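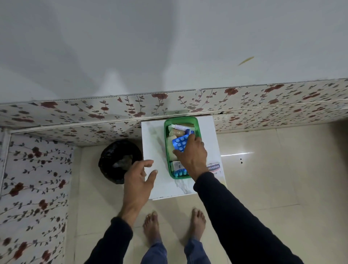 Who can apply for the winter room attendant position at the Gokatness? Anyone 18 or older who can work mornings, lift a full linen bag and get to Flellstead without relying on the last bus.

Print this page
E-mail this page

ROOM ATTENDANT, GUEST HOUSE
Flellstead
Reference 2312

The Gokatness is a guest house on the edge of Flellstead, open all year. It is owned and run by Engelhardt, which also has the Zondia, a smaller house closer to the lake. We are hiring two room attendants for the Gokatness. Both positions start in November and run through the end of March, with a good chance of staying on for the summer season.

Most of our winter guests stay several nights. They come for the ski trails, for family visits or for work at the hospital, and many come back every year. They expect a clean room, a made bed and enough hot water, and they notice when the towels are late.

The work

You will clean guest rooms and bathrooms, change beds, restock soap and paper goods, and vacuum the halls and stairs. On most mornings you will work with one other attendant. You will each have your own list of rooms, and you help each other with the large beds and the heavy furniture.

The lists are printed by 8:30 a.m. and left at the front desk. Rooms where guests are leaving come first. Rooms where guests are staying on get a lighter cleaning, with fresh towels daily and fresh sheets every third day or on request.

Laundry is done in the basement. You will sort it, load the machines, fold, and carry clean linen back up. There is no elevator. The building has three floors and the back stairs are narrow, so please think about this before you apply.

You will also be asked to:

- report anything broken, leaking or missing on the repair sheet the same day
- tag and log items guests leave behind
- wipe down the breakfast room after 10:30 a.m. when the kitchen is short a person
- cover a shift at the Zondia now and then (we pay for the drive)

You will not be asked to cook, shovel snow or work the front desk at night.

Hours

Shifts run from 9 a.m. to 3 p.m. with a paid half-hour break. You would work four or five shifts a week, including most weekends. We post the schedule two weeks ahead and try not to change it. If you need a certain day off every week for school, a second job or child care, put it in your application and we will tell you right away if we can manage it.

The busiest stretch is from the middle of December through the first days of January. We do not approve time off during that stretch, apart from illness or a family emergency. Things are slower after that until the school vacation in February.

Pay and benefits

Pay is by the hour and starts above the state minimum. We give the exact rate over the phone before anyone comes in for an interview, so you can decide if it is worth the trip. Everyone in housekeeping starts at the same rate and gets a raise after 60 shifts. Tips left in rooms go to the attendant who cleaned the room. Tips left at the desk are pooled and paid out every second week.

Other things that come with the job:

- breakfast or lunch from the guest kitchen on every shift
- two sets of work clothes, washed in the house laundry
- $194 toward winter boots or work shoes, paid with your first check
- paid sick time from the first day, as state law allows
- use of the guest laundry machines for your own wash on slow afternoons

We do not have staff housing. A few people in town rent out rooms for the season and we can pass along their phone numbers - the arrangement is then between you and them.

What we are looking for

Experience in a hotel, hospital, school or care home is useful, but it is not required. We will train you. Training lasts five shifts, all of them paid at the regular rate, and you will work alongside an experienced attendant the whole time.

You should be able to:

- stand, bend and climb stairs for most of a shift
- lift 30 pounds
- work with ordinary cleaning products (gloves are supplied, and we can switch products if you have a skin allergy)
- read a room list and write short notes in English
- be on time in bad weather, or call by 8 a.m. if you can't make it

A driver's license helps but is not a must. The bus stops a short walk from the house. It runs often enough for our shift times, but the last one out of town leaves in the afternoon soon after the shift ends, and it is sometimes canceled in heavy snow. If you live outside Flellstead, have a second way to get home.

We run a background check on anyone we plan to hire, with written permission. An old conviction does not rule you out. Tell us about it up front and we will talk it over.

How to apply

Send an e-mail using the link on this page, or leave a letter at the front desk between 7 a.m. and 9 p.m. Put the reference number 2312 in the subject line or on the envelope. We don't need a formal resume. A page is plenty, and it should say:

- your name and the best way to reach you
- the jobs you have had in the past few years, paid or unpaid
- which days you can and can't work
- the earliest date you could start
- the name and phone number of one person who has worked with you

Please don't send photos, and please don't send original certificates, as we can't promise to return them.

We read applications as they come in and will close the posting when both positions are filled. You should hear from us within a week either way. Interviews take half an hour and are held at the Gokatness in the early afternoon, once the rooms are done. You will be shown a guest room, the basement and the back stairs, and there will be time for your questions. If you would like to try a short paid shift before deciding, ask for that at the interview.

People who have applied before are welcome to apply again. If you applied for the kitchen opening last spring and would like to be considered for this one, send a short note saying so - we still have your papers.

Engelhardt hires without regard to race, color, religion, sex, national origin, age, disability or veteran status. If you need an adjustment for the interview, such as a ground-floor room or a written list of the questions, mention it in your e-mail.

Print this page
E-mail this page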